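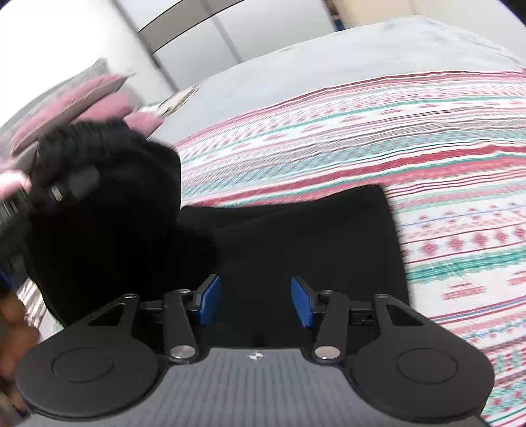 Forums > Home Robots > Meetups and Open Days > Lesanon open day in Hildale, anyone else go?

dogar_dan
So I drove out to Hildale for the Lesanon open day and I'm still thinking about it! They had the laundry demo going in a made-up bedroom, and you got to try the hand-held gripper yourself on black sweatpants, on top of a really busy patterned blanket. I was terrible at it. You squeeze, you think you've got the waistband, and you've got a fistful of blanket too. Took me 6 tries to get a fold I'd show my mother.

mothballs60
Went in the morning. Nice people, bad coffee. I don't see the point of black clothes though. If I were showing off I'd pick a bright towel with corners you can find.

dogar_dan
See, I liked that part. Half my closet is black. A towel tells me nothing about my closet.

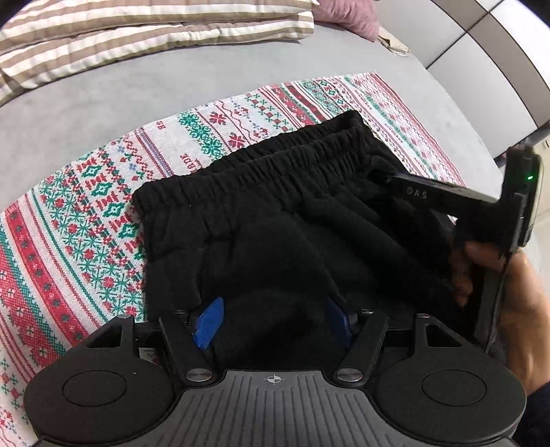

The waistband is what got me anyway, all that gathered elastic. The legs just flop where you put them but the top wants to bunch up again. I asked Severin Koller (he was running the bedroom station) how many folds they'd recorded and he said 1607, with 1563 good enough to keep. I'd have guessed they threw out way more.

Pell_R
They should throw out more. I was there after lunch and watched a guy mash a pair of pants into a lump and the staff said great, thanks. If that's a keeper, no wonder these things fold like my teenager.

mothballs60
Pell_R, maybe they want some messy ones? Severin told our group they use the sloppy ones too, depending what went wrong.

Pell_R
Maybe. I still say 60 careful folds beat a pile of junk. And I wanted to see the arm do it by itself, which was only running in the other room and had a line out the door.

dogar_dan
Oh I stood in that line. Worth it! It did one shirt while I was there, slow as anything, and everybody clapped. Did either of you go to the Boten one in December? Wondering if it's the same setup before I burn another tank of gas.

mothballs60
Boten was all kitchen stuff, no laundry. Parking was better.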